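I finally ordered the pipe inspection camera I've been whining about since January. It's the Skudel with the 40 meter reel, and I went with the plain gray case because the padded one was silly money. My old Gorkar gave up halfway down the kitchen drain at my sister's place – black screen, no light, and me lying on the bathroom tile saying words my nephew shouldn't hear.

I looked at the Rashidi too. Nice screen, lovely big buttons (I have fat fingers and usually wet gloves on), but the cable is so stiff that I couldn't picture it getting around a 2 inch elbow without a fight. The Skudel cable is floppier, and the head has 12 little lights with a dimmer wheel. The dimmer matters more than you'd think! White plastic pipe at full brightness is just glare.
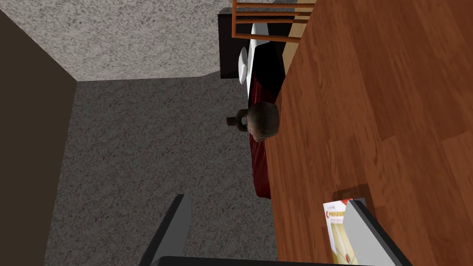
Bořivoj Jelínek wrote in to say I should have bought the Zomer and been done with it, that he's had his down wells, storm drains and one very unlucky septic tank, and that the only thing he ever replaced was the rubber ring behind the lens.

Fair enough, and I did think about it. But the Zomer records to its own odd file type, and I'm not installing another program just to show a homeowner a root ball. The Skudel takes a normal memory card. The battery is rated at 4000 mAh, so it should get me through a morning of drains, though I'll keep the car charger handy.

First real job for it is my neighbor's downspout line, which backs up every time it rains hard. I'm also going to wrap some colored tape around the cable every couple of meters, so I can tell how far in I am without squinting at the counter.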